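Filed under: Workshop builds > Grippers > Open tickets
Reading time: 1 min

Ticket 106, Wed 7 June
Hand-held gripper, Tramness workshop

Problem: the fingers stop before they are fully closed. I tried 30 closings on the bench and four of them stopped early. The screws are tight. I have not changed the motor settings since April.
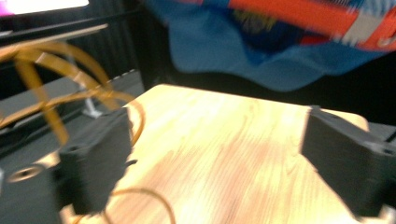 Next I loosened the left finger and closed again with the same command. It still stopped early, so I do not think that the finger is rubbing. I will try the spare flat cable tomorrow. Please leave this ticket open.

We use cookies to remember your settings. Accept | Manage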